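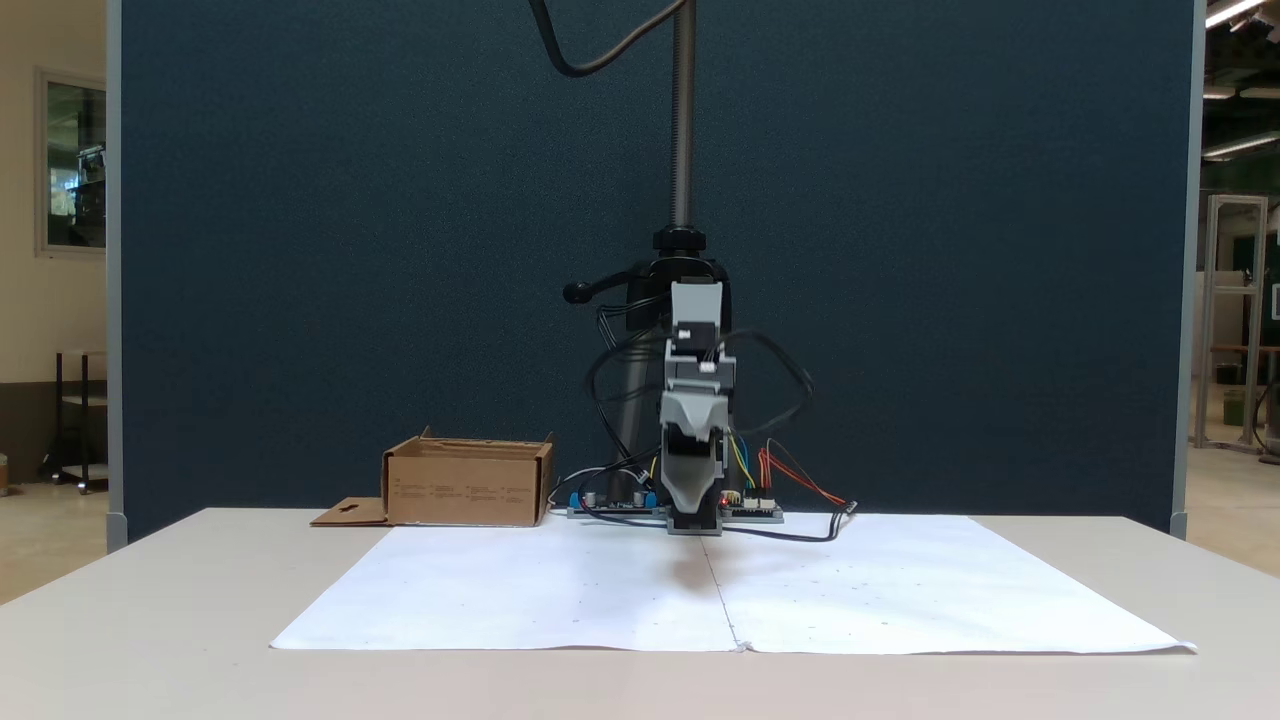
We use cookies to keep you signed in and to remember your display settings. Accept | Manage preferences

Clollorent Community Help
Workshops and Shared Rooms

Protecting a light-colored tabletop with paper: joining two sheets

Posted by Witold Wysocka, Tuesday

I am responsible for the upkeep of a shared workroom with 11 tables. The tops are light beige and show every mark. Our present practice is to cover the front half of each table with white paper before work begins. As the paper we receive is not wide enough for the purpose, two sheets are placed side by side and joined down the middle.

Three difficulties have arisen. The paper wrinkles within a short time of being laid. The lower right corner tends to curl upward, particularly where the sheet runs close to the edge of the table. Small specks also collect on the surface, and it is not always clear whether they are dirt or part of the paper.

The back of the table must remain uncovered, as cables run across it and a cardboard box is generally kept there for small parts. I would be grateful for advice on laying the paper flat and on how often it should be replaced. A permanent covering is not possible under the terms of our lease.

Reply from Drasari

Our department maintains a room of similar size and went through the same process last April. The following procedure has been adopted and is posted by the door.

Cut the sheets the day before and store them flat under a board. Paper taken directly from a roll will keep its curve for many hours, and most curling corners can be traced to this. Where both sheets come from the same roll, lay them with the curve facing down.

Wipe the table and allow it to dry fully. Join the two sheets on the underside with one continuous strip of low-tack paper tape, then turn the joined piece over and place it as a single unit. Tape applied on top of the seam will catch sleeves and tools. Smooth from the seam outward with a dry cloth.

Trim the right-hand sheet so that it stops 3 inches short of the table edge. Corners that reach the edge are brushed by anyone walking past – this was the main cause of lifting in our room. Secure each corner with a short piece of the same tape folded back on itself.

With regard to specks, hold a fresh sheet to the light before use. Recycled stock often has faint dots throughout, and these will not wipe away. We replace paper weekly, or at once if it is torn.

Reply from Alten

Just use heavier paper. Ours is much thicker than what we had before and it lies flat.

Reply from Vlad

I agree with the first reply in most respects, with one reservation. Low-tack tape should be tested on an out-of-the-way part of the table and left overnight. On one of our older tops it lifted a small area of the finish, and the repair was charged to our room budget.

Cables along the back should be laid before the paper, and the paper then brought up to them. If cables are pulled across a sheet already in place, the sheet will move and new wrinkles will form. The box of parts may stand near the back edge of the table, provided that its flaps are folded down and do not rest on the paper.

358 views | Reply to this thread

Contact the moderators | © Clollorent Community Help | Back to top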